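Selling shortbread online, one year in

I said in July that I would write up how the online shop was doing once I had a full year of orders to look at.

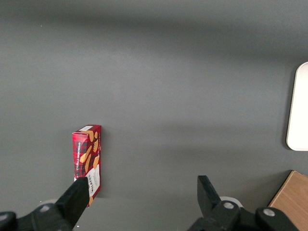 Where the orders came from

The shop took 1,845 orders in its first year. Most of them came through Pruvier, the marketplace, and the rest through my own site, which runs on Cendeck. I had expected the split to go the other way by now. People find me on Pruvier, buy once, and when they want more they go back to Pruvier, where their card is already saved. I put a note with my web address in the parcels for a few months. It made very little difference, so I stopped paying for the printing.

My own site does better with larger orders. Offices and wedding planners want to ask a question before they buy, and Pruvier's message system hides email addresses. They look me up and write to me directly.

The fee change

Pruvier changed its seller fees in the spring. There used to be one percentage on every sale. Now there is a lower percentage plus a flat charge per order, and the flat charge hurts if you sell cheap things one at a time. I raised the price of a single box and left the multipacks alone. Single box sales dropped a little and multipack sales went up, so I came out close to even. I would have liked more warning. The email came 2 weeks before the change and I was in the middle of a wholesale order.

Sembiring

A few readers asked if I was going to try Sembiring, the subscription box company that raised money last year and has been signing up small food sellers. I did one run with them, 200 units. They pay on time and the person on the packing side answered every question I had. The price they offer is low, though, and they want the product six weeks ahead, which is a lot of shelf life to give away on a baked item. I sent everything to their warehouse in Sindbridge and got 104 new sign-ups to my mailing list from the card they included. I don't know yet how many of those people will buy anything.

They have asked me to do a second run. I told them I would if they could take delivery three weeks ahead, and I'm waiting to hear.

What I'm changing

I'm moving the stock count out of my spreadsheet and into Cendeck. Twice this year I sold things on Pruvier that had already gone out through the site, and both times I had to write an apology and refund the postage. Cendeck has a Pruvier connection on the next plan up. It costs more per month than I wanted to spend, but I'll try it through the holidays and look at the bill in the new year.

Shipping rates are going up again too. I'll do a separate post on that when I have the new table.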